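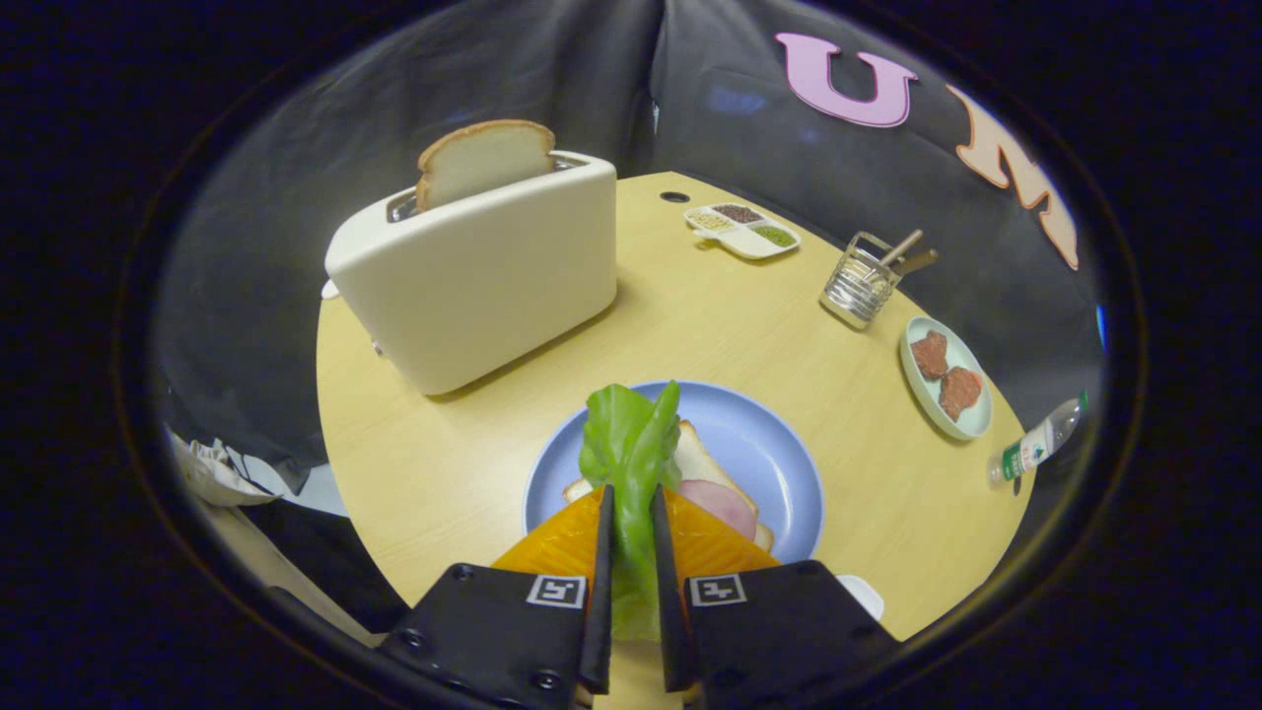

Ticket: gripper drops or crushes soft food, sandwich demo
Opened by: Ro-un Kwon
Site: Mellmont open day, demo table
Status: closed, one follow-up left open

First entry, morning of the open day, 2026-04-30. Okay so I'm writing this standing up with a coffee in one hand, sorry in advance for the typing. The sandwich routine ran great on bread and on ham in the dry run. Cheese too, mostly. Then we got to the lettuce and it went wrong three different ways. First leaf slid straight out of the fingers. Second leaf got squashed into a wet green strip (a kid from the early school group yelled "it killed it!", which I guess is fair). Third leaf came up fine and then wouldn't let go over the plate, it just hung there stuck to one finger while everybody waited.

What I checked first: battery, fine. Cable, fine, reseated it anyway. Wiped both fingers with a damp cloth and dried them. Wiped the marker squares too, because last December we lost half a day to a thumbprint on one of those and I'm never doing that again. Tracking was clean the whole time, so the markers were not the problem.

Next I pulled up the grip settings and there it was, sort of. The closing force was at 38, and that's our bread number. Somebody (me, it was me) loaded the Fodis profile from the bench and never switched over to the soft one. Dropped it to 10. Leaf fell out. Went up to 14 and it held! Did it again with a new leaf, held again. I was very pleased with myself for maybe five minutes.

Second entry, before lunch. Poul Bjarnason came by from the Zarkow booth and asked where on the leaf I was grabbing. I said, well, wherever it is. He had me try pinching it lower, near the thick pale part of the stem, with the leaf standing up, and that was way better than going for the frilly end. The frilly end folds over and you're really only holding one layer of nothing. So: same force, lower grab, leaf upright. No drops after that with the group from Buzatu watching, and they asked for it over and over.

The not-letting-go thing was separate. I'd rinsed the lettuce right before we started and never dried it, so the leaves were sticking to the fingers like wet paper. Patted the rest down with paper towels and added a short pause after the fingers open, then a small wiggle sideways. Looks a little silly but the visitors loved it. One lady waved back at it.

Third entry, packing up. We ran 34 sandwiches start to finish over the day. The only bad one after lunch was my fault, I bumped the table in the middle of a pick and the leaf landed on somebody's shoe.

What to do next time, for whoever gets this demo:
Load the soft profile before lettuce and look at the number on screen, don't trust the name.
Keep it at 14 for leaves. Bread goes back to 38.
Grab low on the stem.
Dry the lettuce. Really dry it.
Leave the wiggle in.

Still open: the profile doesn't switch by itself between ingredients, so I was doing it by hand from the laptop all day - doable, but not while you're also answering questions about whether it can make tacos. I've asked if we can tie it to the recipe steps. Will update here when I hear back.

Comments

benchrat: We had the same sticking problem with sliced tomato. The pause alone didn't fix it for us, the wiggle did.

P. Bjarnason: For the record I also told you to dry it and you said it was fine :)

Ro-un Kwon: You did. Noted in the ticket now I guess!

mel_ops: Did you try romaine? It's stiffer and might let you go a bit higher on force.

Related tickets
Toast pick fails when slice sits low in the slot
Marker lost after cleaning, check for smudges
Cheese slices coming up in pairs
Open day packing list and table layout
Fodis profile names are confusing, please rename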